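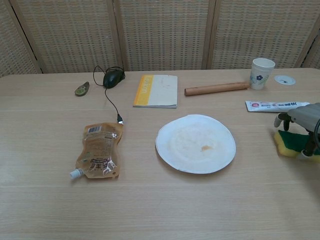 I finally gave in and started a sourdough starter in April, and I have been a little obsessed ever since. His name is Emik (yes, I named him) and he lives in a jar next to the stove. The first loaf was flat as a hat, but I ate it anyway with way too much butter! A white paper plate with a stain on it is what passes for fine china at lunch these days, and a new loaf deserves better. The recipe I use came from an old Trornwood Mill flour bag and it wants 200 grams of starter, 70 percent water and a long, lazy rise - overnight in the fridge if you can stand to wait. 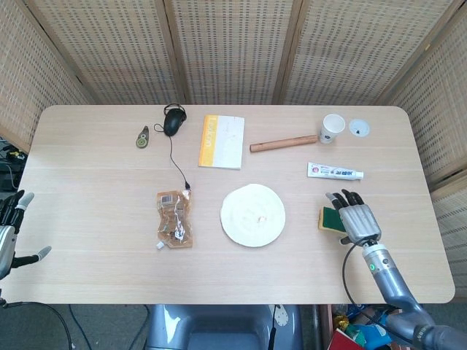

Mouse, cord and correction tape on the table.

Loaf number two got 90 minutes on the counter before shaping and it sprang up like crazy. I think my kitchen was just too cold before. Next up is a rye, if the store over in Gisside ever gets any back on the shelf. If you have a rye recipe that isn't a brick, please leave it in the comments!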